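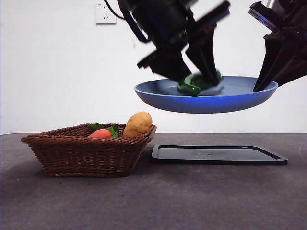
A blue plate, held well clear of the table.

Open Day at Navden: Notes from a Skeptical Reader

Navden College held its humanities open day on a Friday in December, when the campus is at its least flattering and the coffee line is shortest. I went because my niece is choosing between colleges and has made the mistake of liking novels.

The literature department lives on the top floor of Gresance Hall, up 3 flights, past economics, which has carpet. Nineteen of us squeezed into a seminar room for a sample class on a short poem. We spent most of the hour on the second line. One father asked what the second line paid, and was told, quite kindly, that they would come to that. They never did.

Afterward we saw the Arska Reading Room, with its 1000 volumes of poetry in translation and two armchairs. Both chairs were taken by students asleep under their coats, and the tour lowered its voice and shuffled past.

The student magazine, Phí, had a table by the stairs. I bought two issues and have now read one. It contains a very long story about a ferry that I would have cut by half, and a sonnet I've gone back to twice.

My niece has asked for the application forms. Her mother would like a word with me.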